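The Great Spare Room Reckoning

I moved back in with my mum's old furniture in March, and I've been sleeping next to a heap ever since.

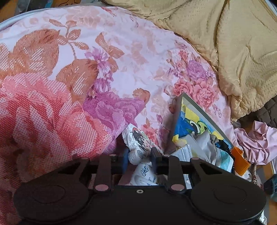
How it all piled up

My aunt, Ilse Vogler, has a theory that every family has one room where things go to wait. Ours was the back bedroom in Westilum, and when the house was sold the whole lot came to me. Blankets, mostly! Blankets from caravans, blankets from guests, a christening shawl, and a quilt that weighs more than the dog (she's a spaniel, so do the sums).

I did what everyone does, which was shut the door and make tea. I kept that up for weeks. Then my friend Frauke needed a bed for the night and I had to confess that I did own one, only it couldn't be reached.

What I kept

Frauke is ruthless. She gave me 56 minutes, the length of a radio play she wanted to hear, and told me to pick things up and say yes or no out loud. I felt a complete fool for the first five. After that I rather enjoyed it.

The shawl was a yes. So was the heavy quilt, which my gran stitched over one long winter when the buses weren't running and she'd fallen out with her neighbour. I argued for the caravan blankets too and lost – they itch, they always itched, and I'd forgotten that until I had one round my shoulders.

Where the rest went

The animal shelter down the road takes old bedding, so do ring yours before you go to the tip. They wanted towels even more than blankets. A man called Hauke Albers met me at the gate, took four bags and asked if I had any more. I did, as it happens, and went back the next morning.

I still haven't tackled the curtains. Frauke is coming again in a fortnight and she's already asked about them.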